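4th February. Teleop notes, flower sorting, Tapsell cell 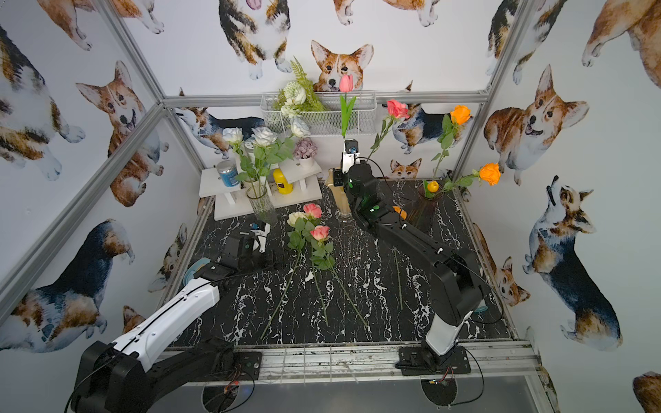
How long should one demonstration be before we split it? Long enough to cover one stem from grasp to release, and split after the release. Anything longer is hard to relabel when one grasp goes bad.

Recorded 141 episodes under remote control, both arms. Kept all but 12. Most of the discards were my own pauses: I stopped to think and the log filled up with an arm holding still. Sulastri Osman trimmed 3 of them and they may be usable.

Stems flat on the marble are the slow part. Approaching along the stem gives poor closure; across it is better, with the wrist tilted before descent. Operators should settle on one approach and stick to it. Mixed styles hurt the Lisura run in September.

Gripper lag on the left leader handle is back. Swapped the cable, no change. Will check the Clilero driver settings tomorrow.

To do: redo 4 vase placements with the right arm, slower at the rim.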